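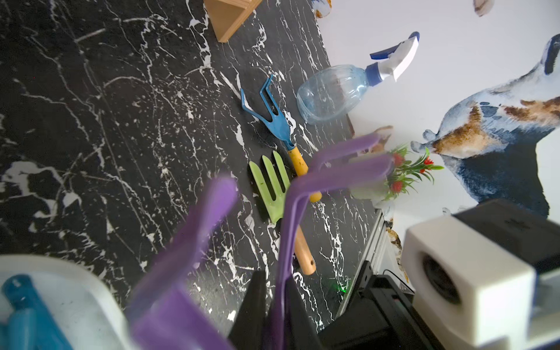
# Chapter 10. When the Arm Doesn't Know It Dropped Something

*Draft, 2026-03-04. R. Moreira. Figures not numbered yet, section refs may be off.*

Start with a fault. Theory after.

A two-arm cell, sorting small garden tools into a tray. The kind of job you set up in an afternoon and then spend June fixing. Software was a grasp planner called Lelline, running on an Arkness controller. Both arms shared one table and one tray. No fence down the middle, no "your half, my half." Just a rule in the code saying who goes first.

What happened, short version. Right arm closes on a handle. Controller logs GRASP OK. Handle slips out on the lift. Controller still says GRASP OK. Right arm carries nothing to the tray, opens, logs PLACE OK, goes back for the next one. Left arm has been told the tray is full on that side, so it picks a new path, lower and further to the right. The two wrists meet over the table. Bang. One cracked camera mount, one bent finger, a protective stop.

Nobody hurt. Keep that in mind but don't lean on it. The same log with a person's hand reaching in for the dropped tool is a very different chapter.

## 10.1 Three faults, one bang

Students nearly always write "collision" in the cause box. Collision is the result. Work backward from it.

**The slip.** Short round handle, smooth paint, gripped too near the end. Physical fault. Happens all the time and always will. A cell that can't live with a slip isn't finished.

**The false OK.** The controller checked finger position once, at the moment of closing. Fingers stopped short of fully closed, so something must be between them. Fair enough. But it never checked again. A grasp is a thing that goes on over time, and the check was a single tick.

**The shared belief.** The left arm trusted the right arm's log. Didn't look in the tray. One bad entry, and now two machines are wrong in the same way.

Remove any one of these and the wrists don't meet that day. Which one would you fix first? Write your answer down now, before 10.2. We'll come back to it.

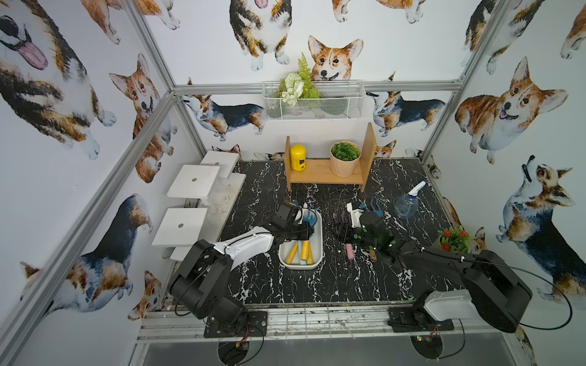
Now the clearance question. In a two-arm cell the shared zone is where the work is, so you can't just wall it off. Put the tray in the middle and both arms have to go there. Put it to one side and one arm reaches long, gets less stiff, drops more. There's a trade either way and the textbook answer ("keep the workspaces seperate") is no help to anyone who has to ship.

What you can do is make the zone a thing the arms must ask for. One holder at a time. The holder gives it back when its wrist has left, measured at the joints. Not when its task says done. In the Lelline setup the zone was released on PLACE OK, while the wrist was still over the tray. So that's a fourth fault, realy, and we missed it on the first read too. Rosário Moreira's notes from the review have it in the margin with two question marks.

## 10.2 Reading the log

Three kinds of line matter. The rest you can skip on a first pass.

- **Commanded:** what the arm was told to do
- **Measured:** joint angles, finger gap, motor current
- **Claimed:** OK, FULL, DONE, CLEAR

Color them by hand if you have to. Claimed lines are conclusions, somebody wrote code to reach them. Measured lines are closer to the truth, though a sensor can lie as well (see Ch. 7, the Cosau gripper with the sticky encoder).

In our case: finger gap at close, fine. Finger gap during the lift, zero. It's right there. The number was being recorded the whole time and nothing read it. 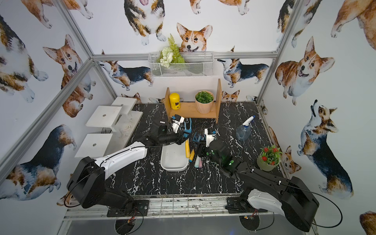 Same with motor current. Holding something takes current, holding air takes less. The drop in the trace lines up with the gap going to zero. Two independent signals, same moment. That's about as good as evidence gets in this work, and you should say so in your report when you have it.

## 10.3 Before you reach in

Read this bit twice.

A stopped arm is not a safe arm. After a protective stop the drives may still be powered, and a reset from the panel can start the queue where it left off. So:

1. Hit the emergency stop, even if it's already stopped.
2. Lock out power to *both* arms. The one that looks fine as well.
3. Wait for the brakes. Listen.
4. Support any raised link before you release a brake by hand.
5. Photograph where everything fell.
6. Then pick things up.

Step 5 gets skipped. People tidy first, and the position of the dropped part is the best clue to when it fell.

Clear the queue before restart. The Jasińska procedure (Appendix C) adds a slow dry run with no parts on the table, one arm and then the other. Use it.

## Before you go on

Look at the answer you wrote in 10.1. If you picked the slip, try this: better grip pads, no other change. How long till the next drop, and what does the left arm do when it comes? Sketch it. Bring the sketch to 10.4, where we put a second check on the grasp and see what *that* breaks.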